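Skeleton fingers vs. solid pads for cloth
Posted in September by dulmont_bench
14 replies | 2 shares

We're comparing fingers on a two-arm setup for folding clothes. Both grippers have the black tapered fingers with slots. I want to know if anyone has gone back to solid pads for jersey fabric. We ran 200 grasps on shirts with the Faulkner controller at default force and most misses were at hems and trim.

grisura_fan
What does the wrist camera see when the fingers are closed? With my old mount they blocked the cloth completely.

dulmont_bench
Wrist view first, then the head camera.

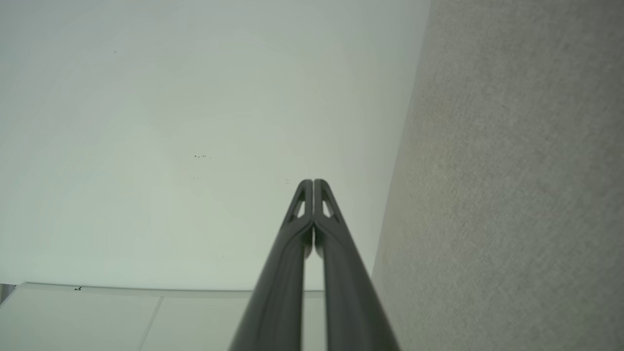
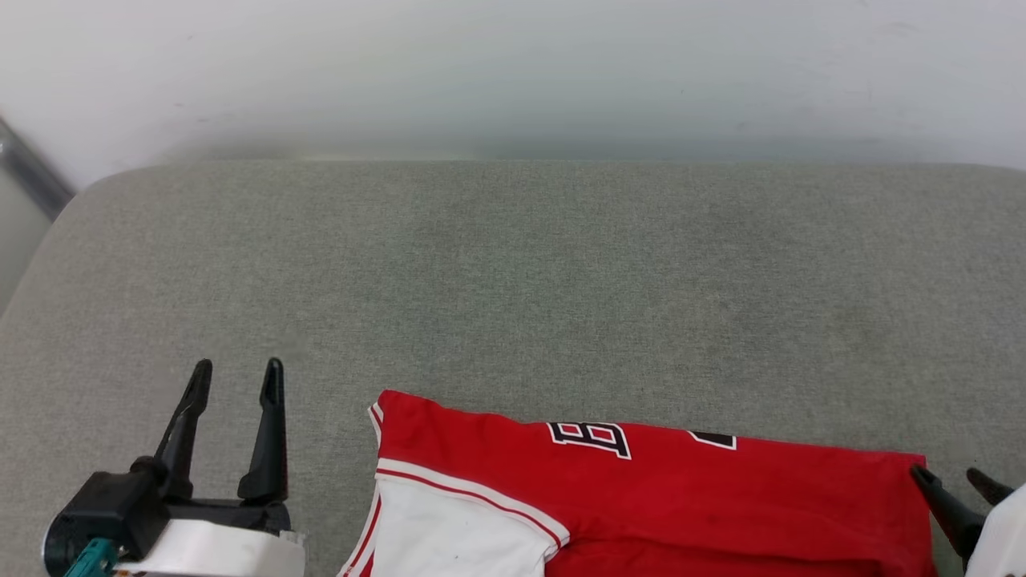 Wrist camera, fingers nearly closed; head camera, red jersey on the gray surface.

tK1151
The fingers take up a lot of that wrist view. I would move the camera back before changing any hardware. You can't compare pads if the policy is guessing at the contact point.

Modmont_user
Disagree. The cutouts leave you something to see through, and solid pads would take that away. I ran solid pads on the Modmont arm for 2 months and they were worse on thin cloth. They pushed the edge along the table.

tK1151
That depends on the pad. Soft silicone did fine for me on the same arm.

grisura_fan
In the head view the right gripper is low on the edge of the fabric. Are you pinning with that one and picking with the left?

dulmont_bench
Mostly, yes – the script can swap them. I'll drop the force by 5 percent first and leave the fingers alone, then try moving the camera.

Modmont_user
Change one at a time and post the miss counts by hand, left and right separate.

3 people found this thread useful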